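差出人: Kelly Barbosa
宛先: 作業台・備品メーリングリスト
日付: 2019-12-08
件名: Re: 白天板の表面清掃と仕切りトレーの置き場所

Kelly です。

天板の件、前回の投稿に対する回答と、その後に確認した内容をまとめて送ります。長くなるので見出しを付けました。引用は必要な箇所だけ残しています。

> 6月に入れた白天板ですが、細かい黒い点が拭いても残る箇所があります。
> 汚れなのか傷なのか判別がつきません。メラミンスポンジを使ってよいか
> 教えてください。艶が落ちるのは困ります。
>
> あと、透明の仕切りトレーを天板の上に置きっぱなしにするか、毎回棚に
> 戻すかも決めたいです。Fothergill 側の台では戻しているようですが、
> こちらは往復の手間のほうが大きい気がします。
>
> 光の反射で筋が見えるのは不良でしょうか。交換対象になるなら早めに
> Temeo に連絡します。

順番に書きます。

1. 黒い点は汚れか傷か

両方あります。判別は次の手順で行いました。

(1) 乾いたマイクロファイバー布で一方向に拭く。
(2) 残ったものに水で薄めた中性洗剤を含ませ、30秒ではなく1分以上置いてから拭く。
(3) まだ残るものは無水エタノールを綿棒に取り、点の上だけを押さえる。
(4) 爪の腹で横になぞり、引っかかりを見る。

(2) で消えるものは埃か皮脂、(3) で消えるものは樹脂やゴムの擦れ跡と判断してよいです。(3) の後も残って引っかかりがあるものは傷なので、それ以上こすらないでください。周囲の艶だけが先に落ちます。

手前側で試した範囲では、点状のものは大半が (2) までで消えました。短い線状のものは (3) でも薄くなる程度で、残りは傷として扱います。深さは測っていませんが、使用上の支障はありません。

メラミンスポンジは不可とします。端材で試したところ、番手2000の耐水ペーパーを軽く当てたときと似た曇り方をしました。一度曇ると部分的な修復はできず、全面を均すしかなくなります。同じ理由で、クレンザーと研磨剤入りのウェットシートも使わないでください。

2. 反射で見える筋について

光が強く当たる帯の中では、平行な細い筋がうっすら見えます。照明を動かすと見える位置が移ること、爪で引っかからないことから、表面の仕上げによるものと考えています。汚れではないので、筋を消そうとして洗剤を濃くする必要はありません。

納品時の控え(管理番号891)を確認しましたが、表面の筋に関する規定はありませんでした。Temeo への交換依頼は見送ります。別の意見があれば根拠を添えて返信してください。

なお、筋に対して直角に拭くと拭き跡が格子状に残って見えることがあります。拭く方向は筋と平行、左から右に統一してください。筋の方向が分からないときは、天板すれすれに目線を下げると見えます。

現状の天板です。左上の角に掛かっているのが仕切りトレーで、黒い点は小さいものが数か所、右端寄りに短い線が一本あります。 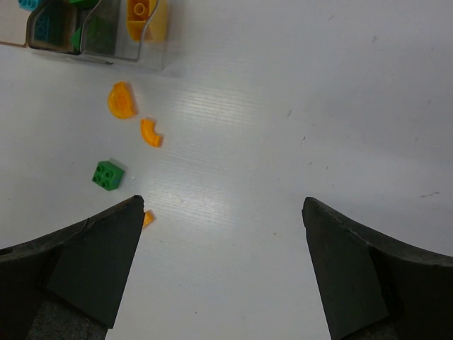 3. 仕切りトレーの置き場所

結論から書くと、作業中は奥の左角に置いたまま、終業時に棚へ戻す運用を提案します。

毎回棚に戻す方式も試しましたが、部品を一つ取るたびに往復が発生し、途中で天板に仮置きする回数が増えました。仮置きした部品を引きずって動かすと、線状の傷の原因になります。トレーを定位置に置くほうが天板の保護という点でも有利です。

定位置に置く場合の条件は次のとおりです。

・トレーの外形を天板の奥の縁と左の縁に揃える。中央側に寄せない。
・動かすときは両手で持ち上げる。押して滑らせない。
・底面に砂や金属粉が付いていないか、置く前に手で払って確認する。
・底面の四隅に薄いフェルトを貼る。厚いものは傾くので避ける。
・仕切りの上に工具を渡して置かない。透明の壁は縁から欠けやすい。

フェルトは Trernetti の品番末尾233のものが在庫にあります。糊が残りにくく、剥がした跡は中性洗剤で取れました。在庫は20枚で、今回の分には足ります。補充は Zokgate の消耗品とまとめて注文する予定です。

区画の割り当ては現行のままとします。よく使うものを手前側に寄せる案も出ていましたが、並べ替えるとラベルの貼り直しが必要になるので、次の棚卸しのときに合わせて検討します。

4. トレー自体の清掃

透明トレーは天板とは別に扱ってください。材質の表示が見当たらず、アクリルの可能性があるため、アルコール類は使いません。細かいひびが入って白く見えるようになると元に戻りません。

中身を区画ごとに小袋へ移し、ぬるま湯と中性洗剤で洗い、柔らかいスポンジで角を押さえるように拭きます。すすいだ後は伏せずに斜めに立てて乾かしてください。伏せると区画の内側に水が残り、ねじ類を戻したときに錆びます。

乾いた布で強く擦ると静電気で埃を呼びます。仕上げは固く絞った布を軽く当てる程度にしてください。

5. 日常清掃の頻度

終業時: トレーを棚へ戻し、天板を乾拭き。トレーの跡の部分も拭く。
週一回: 中性洗剤で全面を拭き、水拭き、乾拭き。
月一回: 斜めから光を当てて点と線の位置を確認し、増えていれば記録票に書く。

記録票には位置だけを書いてください。天板を手前から見て左右と奥行きで三分割し、「右・中」のように書けば十分です。大きさの測定は不要です。右端寄りの線は既知のものとして記入済みなので、重複して書かないようにお願いします。

洗剤は目分量で濃くなりがちです。希釈済みのボトルを棚の下段に置いたので、原液は使わないでください。拭き残しが乾くと薄い膜になり、反射の帯の中でむらとして目立ちます。

6. 未決事項

・Fothergill 側の台と手順を揃えるかどうか。先方の天板の材質が未確認です。
・天板に保護シートを敷く案。端が浮いて部品が噛む懸念があり、保留中です。
・終業時の乾拭きを記録票に含めるか。私は不要と考えます。

保護シートについて実際に使った経験のある方は、厚みと固定方法を教えてください。吸着式と微粘着式のどちらかだけでも参考になります。

フェルトは明日の作業前に貼っておきます。異論がなければ3の運用はそのまま開始し、掲示の文面は私のほうで直します。

Kelly Barbosa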